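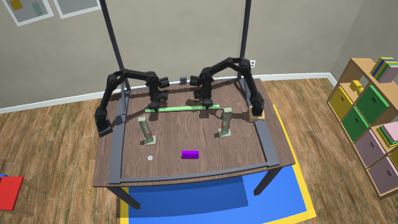

Figure 1. Simulated table with two robot arms and a light green bar.

Relocated Home Fixtures and Club Attendance: A Study of Yorath Soccer Club
Final report, Sport Management Practicum
Submitted by Finbarr Brennan and Jitendra Kaushik
12/10/2020

1. Background

Yorath Soccer Club lost access to its home ground, Satano Park, in June, when the playing surface was closed for drainage work. The club's remaining home matches were transferred to the Lalletti Sports Centre, 9 kilometres away. This report considers how the relocation affected members' willingness to attend, and whether the club's travel arrangements met their needs.

2. Method

A written questionnaire was distributed to season members through the club's newsletter, and 80 completed forms were returned. Members were asked how they usually travelled to matches, how many relocated fixtures they had attended, and whether they intended to renew. Interviews were also held with two members of the coaching staff. Responses from players' families were analysed separately, as their reasons for attending differ from those of general supporters.
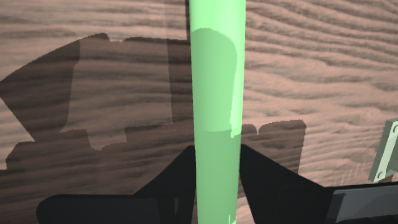 The questionnaire did not ask for age or household income. Both would have been useful in interpreting the answers on travel, and their omission is a limitation of the study.

3. Findings

Members who had previously walked to Satano Park were the least likely to attend at Lalletti. Those who drove reported little change, although several raised the cost of parking. The shuttle bus operated by Skilel was well regarded by those who used it – the difficulty was that the return service left before the end of evening matches.

Coaching staff noted that the neutral atmosphere at the centre suited younger players, but that the senior side missed the support behind the southern goal.

4. Recommendations

The club should ask Skilel to delay the final return bus until after full time. Fixture notices should state the departure point and parking charges. Renewal letters should be held back until a reopening date for Satano Park has been confirmed in writing.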